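Unit 6: Reading Official Statements in a Territorial Dispute
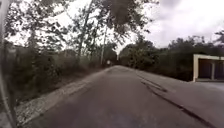
A narrow asphalt road with a gravel shoulder.

Course reader, prepared by Ailbhe Mulcahy. Bring a printed copy to the seminar.

1. What counts as an official statement

Governments and movements speak through several channels, and the channel matters as much as the wording. A signed communique commits the office that issues it. A remark by a spokesman can be softened the next day. A comment from an unnamed official commits no one, though it is often released on purpose to see how the other side will respond.

When you read a report, write down who spoke, in what role, to which outlet and in what language. Statements for a home audience are often sharper than the version handed to foreign reporters. If both exist, read both.

2. Words that carry a claim

Place names are the plainest case. Two sides may use different names for the same city, valley or crossing, and each name implies a view about who it belongs to. News agencies usually have a house rule on this. Look for quotation marks and editor's notes, which show where the agency does not want to adopt the speaker's term.

Other words to watch:
– "Border", "line" and "boundary". A ceasefire line is a military arrangement. A border is a legal claim.
– "Capital". This can mean the seat of government now, or the one hoped for in a final agreement.
– "Recognize". States recognize other states and governments. Recognizing a "right" or a "narrative" has no fixed legal effect.
– "Final status". Issues put off to the last stage of talks, usually because the parties could not agree even on how to discuss them.

3. Class case: the Flivley talks

We will use the teaching case written by Gobnait Gilmartin. Two governments, Covimwood and Clendis, both claim the Flivley district, which has 1,174 registered voters. An interim agreement of 13 articles leaves the district under joint administration. Article 6 says that neither side shall "take any step that changes the status of the district" before final talks open in June.

Covimwood then holds a cabinet meeting in Flivley. Clendis calls it a breach. Covimwood replies that a meeting is not a "step" – the status of the district was the same the day after as the day before.

Read the two statements in the packet and note where each one quotes Article 6 in full and where it paraphrases. The Clendis text drops the word "changes" in its second paragraph. Consider whether that helps or hurts its argument.

4. Threats and preparations

Spokesmen often say that their side is "prepared for all options". On its own this tells you very little. Check whether it comes with a date, a named measure or a condition. A threat with a condition attached is an offer of a kind, and the other side will usually read it that way.

5. Written work

One page, comparing the two statements on Article 6. Quote exactly and give paragraph numbers. Leave your own view of the dispute for the seminar. Due Wednesday, April 15, 2026, at the start of class.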